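Rainer Rieger
February 24, 2019

I said I'd write up the move to tap water on our hiking weekends, so this will be a few posts. Short version: we stopped buying bottled water for the group last October and we aren't going back.

Background for anyone new. We run walks out of Sadport, mostly day routes, plus two long weekends a year. The last big one was in the Sauerland. 19 people signed up and all 19 came.

For years we bought water by the case. On the trip before last we got through 990 small bottles over the season. I know the number because I had to return the empties, and the machine at the store jammed twice.

The cost wasn't the worst part. It was the weight in the van, and then the bags of empties rolling around under the seats on the way home. My wife refused to ride in the back.

So the rule now is simple. You bring your own bottle, you fill it before we leave, and we plan the route around places to refill. 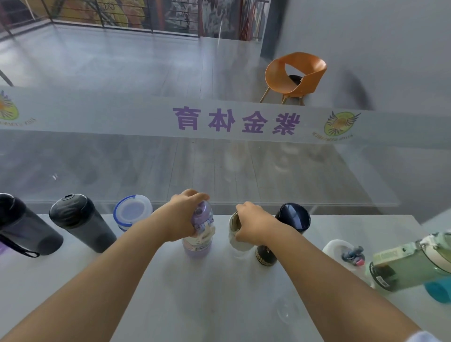
Planning for refills took more work than I expected. A map will show you a spring or a fountain, but it won't tell you if it's turned off for the winter. I phoned ahead for every stop. Two village halls said yes right away. One inn said yes if we bought coffee, so we bought coffee.

The longest gap between taps on our route was the stretch past Plustlow. It's all uphill and there's no shade. I asked everybody to carry a full quart and a half for that part and drink before starting, as well as during.

Three people still ran low. They had brought small bottles and thought it would be fine. We shared and it was OK, but I'd make the minimum size a firm rule next time.

A few things I've learned about bottles, since people keep asking.

Wide mouth is easier to clean. Narrow mouth is easier to drink from while walking. I have gone back and forth and I use narrow now.

Insulated ones keep water cold but they are heavy before you put anything in them. On a flat five-mile walk you won't care. On day two of a long weekend you will.

Put your name on it. Tape works. Permanent marker wears off in a month or so if you wash the bottle by hand.

Clean the cap. People scrub the bottle and forget the cap, and the seal inside is where the smell comes from. Take the seal out, leave it in warm water with a spoonful of baking soda, rinse, let it dry before you put it back.

Don't store it closed. Leave the lid off overnight.

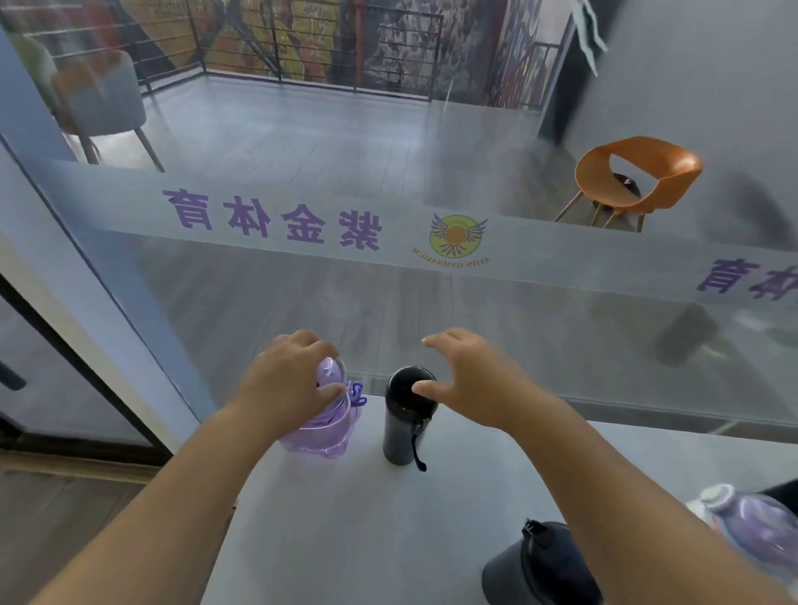
Someone asked about filters. I carry one, a Cadska squeeze type, and used it once on that trip. The water came from a stream below a pasture and I wouldn't have touched it otherwise. It was slow, but nobody got sick. If you stick to taps you don't need one.

Someone else asked about tablets. I don't like the taste. They weigh nothing though, so I keep a strip in the first aid kit.

On money. We used to put 50 a trip into the water budget. That now goes toward the van. We still keep one big jug on board for emergencies, refilled from the tap before every trip.

The complaint I hear most is that tap water tastes different from town to town. It does. The stuff at our second stop was hard and a bit chalky. A slice of lemon fixed it for most people. One man drank only apple juice for two days and he was fine too.

Next long weekend has 2,000 feet of climbing on the first day, so bring a real bottle. The refill list will be pinned on the group page once I've called everyone. If you know a working tap on the north side of the valley, send it to me - I only have one so far and it's behind a locked gate.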